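Le gobelet qui revient

À Prostville, le marché commence à 6 heures et le premier café est versé un peu avant. Je le sais parce que j'ai habité deux ans au-dessus de la place, dans une chambre où l'on entendait tout. À cette époque, chaque marchand avait sa propre tasse, accrochée sous l'étal par une ficelle. Quand je suis revenue au mois d'avril, les ficelles avaient disparu. On buvait dans des gobelets, et la discussion du matin portait sur une seule question : faut-il les jeter ou les rendre ?

La question paraît petite. Elle occupe pourtant la ville depuis l'hiver dernier, quand la mairie a proposé aux buvettes un système de consigne nommé Bokari. Le client paie son café et laisse 2 euros de plus pour le gobelet. Il peut le rapporter le jour même, ou la semaine suivante, dans n'importe quelle buvette qui participe. On lui rend la pièce, et le gobelet part au lavage. 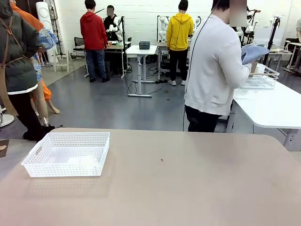
Une habitude plus vieille que la mairie

La consigne n'est pas une idée nouvelle dans cette région. Les personnes âgées se souviennent des bouteilles de limonade que les enfants rapportaient à l'épicerie, parfois après les avoir cherchées dans les fossés. Avec l'argent, ils achetaient des bonbons, et l'épicier, qui connaissait bien ce commerce, avait placé les bocaux juste à côté de la caisse. Puis les bouteilles sont devenues légères et le geste s'est perdu en quelques années.

Ce qui me frappe, c'est que le souvenir est resté dans les mains. Une vendeuse de fromages m'a raconté que ses clients de plus de soixante-dix ans n'ont jamais demandé d'explication. Ils ont bu, ils ont rendu, ils ont tendu la paume pour la pièce. Les plus jeunes, eux, lisent l'affiche deux fois. Certains partent avec le gobelet et le gardent dans la voiture, où il sert ensuite à ranger les stylos.

Tout n'est pas simple pour les buvettes. Il faut une place pour les gobelets sales, une autre pour les propres, et sur un étal de marché la place est ce qui coûte le plus cher. Il faut aussi de la monnaie, beaucoup de monnaie, surtout le jeudi, jour du grand marché. Les cafetiers de la rue de la Gare ont un avantage, car ils possèdent une arrière-salle et l'eau chaude. Sous la halle, il y a un robinet pour tout le monde, et il est froid.
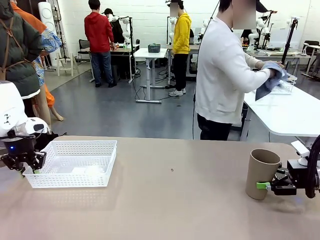 Mais la pièce ne suffit pas, répond une lectrice de Jistberg à qui j'avais envoyé une première version de cet article. Chez elle, écrit-elle, on a essayé la même chose pendant une saison entière, et les gens considéraient la consigne comme un prix. « Ils achetaient le gobelet. Ils étaient contents de l'avoir, ils en avaient 15 dans le placard, et nous, il fallait toujours en commander d'autres. »

J'ai beaucoup pensé à cette lettre. Il est vrai que Jistberg est une ville de passage, avec une gare et des touristes, et qu'un visiteur du dimanche ne revient pas le lendemain. À Prostville, on croise toujours les mêmes visages. Celui qui ne rend pas son gobelet sera vu par son voisin, et ce regard compte sans doute autant que les deux euros. Je ne suis pas sûre que ce soit une bonne raison de se réjouir. Une petite ville surveille volontiers, et elle le fait aussi pour des choses moins utiles que la vaisselle.

À Barta, le village situé de l'autre côté de la rivière, on a choisi un autre chemin. Les habitants apportent leur tasse de la maison et le café leur coûte 40 centimes de moins. Pas de consigne, pas de lavage commun, pas de pièce à rendre. Le matin, on voit donc des hommes traverser la place avec une tasse vide à la main — une tasse à fleurs, une tasse ébréchée, une tasse de mariage avec deux prénoms dessus.
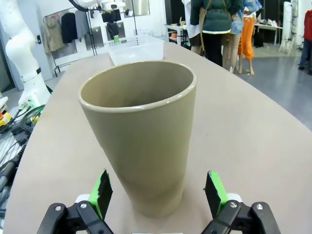

Le système a un défaut que tout le monde reconnaît : celui qui a oublié sa tasse se sent un peu puni. Il paie le prix normal, bien sûr, mais il a l'impression de payer un supplément. La patronne du café garde pour cette raison une étagère de tasses dépareillées, laissées par des clients ou par des familles qui vidaient une maison. On les prête sans rien écrire. Elles reviennent presque toutes, m'a-t-elle assuré, et parfois il en revient une de plus.

Entre les deux rives, on se moque gentiment. Ceux de Prostville disent que Barta boit dans les restes de ses grands-mères, ceux de Barta disent que Prostville loue ses gobelets comme on loue des barques. La mairie doit décider avant l'été si Bokari sera étendu à la fête de la rivière, où les deux communes tiennent chaque année une buvette ensemble. Pour l'instant, elles ne sont pas d'accord sur ce que l'on mettra sur le comptoir.

Contact : la rédaction | © Tous droits réservés | Haut de page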